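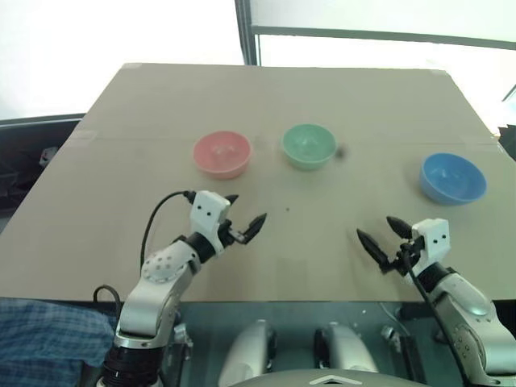
How much did the move to Kurkau come to in the end? More than I wrote down in March: 1139 for the truck and the two men, and another 442 for the new fridge.

July
By Tülin Işık

Third week in the flat. The kettle, the plates and the good knives are out of their boxes. The books are still in the hall and will stay there until the shelves come from Nidelley.

Walked to the hardware store this morning for picture hooks and a washer for the bathroom tap. The tap took me most of an hour. It still drips if you turn it off gently, so I turn it off hard.

Rang the old landlord about the bond. He says 89 is coming off for cleaning the oven. I cleaned that oven myself, twice, and have the photos – I'll send them tonight and see what he says.

The neighbour across the landing is called Kaplan. He told me bins go out the night before, green lid one week and yellow the next, and that the 66 bus is quicker into town than the train. It took about half an hour when I tried it after lunch, with a seat the whole way.

Lentil soup for dinner. Cold in the back room, so I've moved the lamp and the desk to the front. Need to ring the power company about the meter, and find the box with the winter doona in it.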